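Wollon Public Library
Thread

The Wollon Public Library will resume curbside pickup at the Haugen Street branch on Monday. Holds may be placed online or by telephone. Patrons will receive a notice when their items are ready.

Pickup bags will be held for seven days. Items not collected in that time will be returned to the shelf or passed to the next patron on the list.

Due dates for all materials borrowed since September have been extended. No late fees will be charged during this period – this includes items on loan from other libraries.

Over 1440 patrons have registered for a digital card. Those cards remain valid and may be converted to a full card at the desk once the building reopens.

Branch manager Jean Carnegie asks that donated books not be left at the door. The library has no space to store them at present, and boxes left outside will be discarded.

The book drop on the Driko Avenue side is open at all hours. Returned items are set aside before being checked in, so they may remain on a patron's account for a short time.

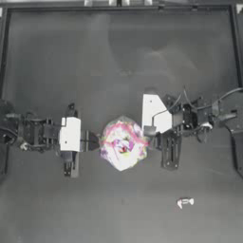
Questions about holds or accounts may be sent by direct message or left on the branch voicemail. Calls are returned on weekdays after 10 a.m.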